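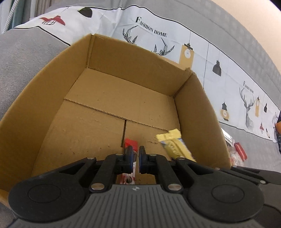
Jacobus Joubert wrote in to say he packs every box to the brim and has never had one split, so why do I keep telling people to stop at three-quarters? Fair question. It depends on what goes in the box. Pillows and sweaters can go to the top. Books can't.

Boxes for storage

Weigh a few before you stack them. Stand on the bathroom scale with the box, then without it, and subtract. I keep mine under 18 pounds if they are going on a shelf above my head. Heavier ones stay on the floor level.

Tape the bottom seam with two strips, side by side, and run a third across the middle. Press the tape down with the back of a spoon. Tape put on in a cold garage lets go by May.

Write on two sides and not on the lid. Once boxes are stacked you will never see the lid. I write the room first, then the contents, then the month.

Fold the flaps outward while you are filling. If they keep flopping back in, hold them with clothespins.

Keep cardboard off concrete. Two scrap boards are enough to let air under the bottom row. Anel Mtshali uses old oven racks, which also works.

Things that should not go in cardboard

Photographs, candles, anything wool that has not been washed. Wool goes in a lidded plastic bin. Candles go in a drawer in the coolest room.

Flattening and reusing

Slit the tape with a dull table knife. A box cutter goes too deep and weakens the fold. Stand the flat boxes upright behind a door. A box that has been damp goes out with the recycling, even if it looks fine now. Ours goes out Monday, before 7.

Next page: getting old label glue off jars.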